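The Bin by the Back Door

March 10, 2023

I have been meaning to write about the junk drawer since January, when I finally gave up on it, and then one thing and another got in the way and now it's March and the ground is thawing and I'm sitting here with tea that I keep forgetting to drink. So let me tell you about it properly, because a few of you asked after my last post (the one about the pantry shelves, which are still holding up, thank you!).

Our house has always had a drawer. Everybody's house has one, I suppose. Ours was the second one down next to the stove, and when we moved here from Holinton it was the only drawer I packed by tipping it straight into a box and taping the box shut. I wrote KITCHEN MISC on the side and felt quite efficient. Then at the new place I tipped the box into the new drawer, and that was that for 12 years.

You can imagine what it was like by the end. It wouldn't open past the first few inches unless you slid a ruler in and pushed down whatever was sticking up, and then it wouldn't close unless you did the same thing in reverse. I found a birthday candle in there shaped like a number that none of my children have been for a very long time. I found keys to a car we sold. I found the instructions for a toaster, folded up so small I thought it was a note from someone.

So in January I pulled the whole thing out and sat on the kitchen floor with it. My plan was to be ruthless, and I was, for the first half hour. Dead batteries went in the bag for the drop-off. Rubber bands that had turned to something like candy went in the trash. Takeout menus went too, including one from a place on Ferkeditz Road that I was sad to see again, because they did a lentil soup I still think about when I have a cold.

After that it got harder. What's left once the true garbage is gone is all the stuff that is perfectly good and doesn't live anywhere. It's a toy, but the child it belonged to is taller than me. It's a pen that works. It's a keyring with no keys on it. You can't put it with anything, because there isn't anything like it, and you can't quite throw it out either, and that is exactly how it ended up in the drawer to begin with.

My mother had a word for this kind of object. She called them lodgers. "Don't feed the lodgers," she used to say, when we came home from the fair or a birthday party with our pockets full. She had a coffee can for them on top of the refrigerator, and once the can was full she'd make us sit down and choose. I don't remember ever choosing well. I kept a whistle for years that didn't whistle.

Anyway, I decided I'd try a can of my own, only bigger. I went for a big gray bin, on the theory that if I can see straight down into it I can't pretend I don't know what's there. It's not a handsome thing. It's scuffed all over the bottom and I've stopped trying to scrub it. But it has room, and you don't need a ruler to get into it.

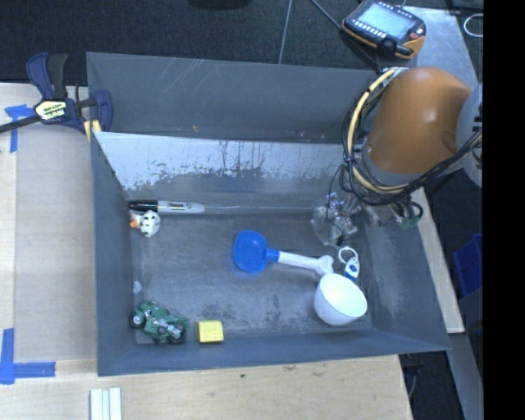 The rule is that anything without a home goes in there, and it can stay as long as it likes until the next time I sort. If somebody wants it, they come and get it. The sorting part I try to do at the big table with the radio on, and I don't let myself get up until each lodger has either a place to go or a good reason to stay.

The toy motorcycle has had a good reason three times running now. It's green, and it used to be driven up and down the hallway at six in the morning with sound effects, and I'm afraid that's the entire argument. I've tried putting it in the donation box. I got it as far as the porch once. Then I thought of the hallway and went out in my slippers and brought it back in — and I'd do it again, so I may as well admit it and give the poor thing a shelf.

The blue scoop with the white handle is easier. It's a sand toy as far as I'm concerned, and it should be out in the shed with the buckets before summer. I say this every time. The little white figure with the black spots ought to go with the farm set, if I could find the farm set, which I believe is in the attic behind the Kakila boxes. (Kakila is the yarn shop that closed down, for those who are new here. I bought rather more of their closing sale than I told anyone about.)

The marker I'm simply going to use. I have lost hours of my life looking for a permanent marker in this house, usually with a freezer bag of soup in my other hand, and it makes me cross to think how many were lying in the bottom of something the whole time. It can go on the string by the freezer. And the white bowl can go up with the other dishes if I find it a neighbor it matches.

As for the drawer itself, I lined it with the end of a roll of paper from Tomar, the hardware store in town, and put the dish towels in it. It opens all the way. I keep opening it just to feel it go.

I'll do the next sort once the weather turns and I can carry everything out to the porch table. If you have a bin or a can or a drawer of your own, I'd love to hear what's been living in it the longest. Now I'm off to warm up this tea.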